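Notes, Dircombe library talk: Color at Home

Slide 1. Welcome. Thank Zewditu for the projector. Ten minutes, then tea.
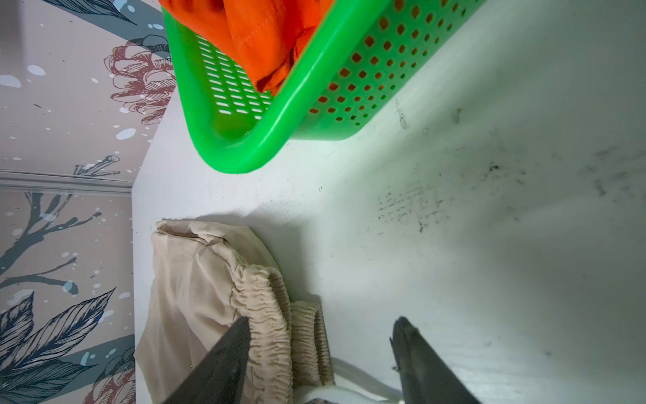
Paint companies sell 2,000 whites and I have regretted 27. Start small instead. A bright green plastic basket costs less than a tester pot, and you can hide it when your sister visits. (Pause. My sister is in row two.)

Slide 2. Wallpaper. Birds are fine. Pale pink is fine. Measure twice, swear once.

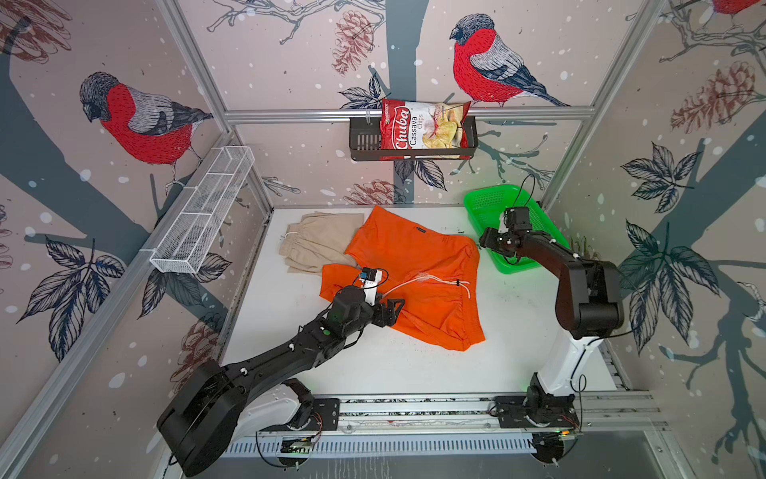
Slide 3. Orange

Wear it before you paint it. Mention the Egan hallway, briefly. 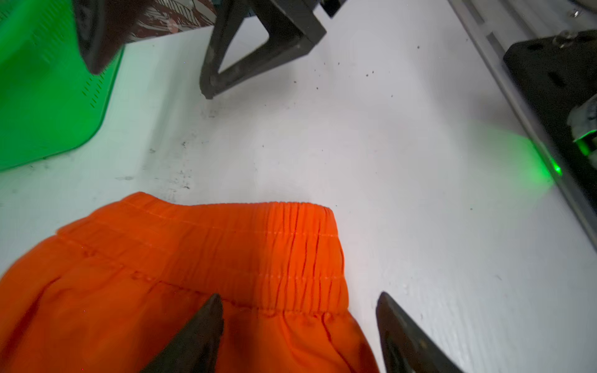

Orange, with elastic waistband.

Questions. Keep Oratile off grout.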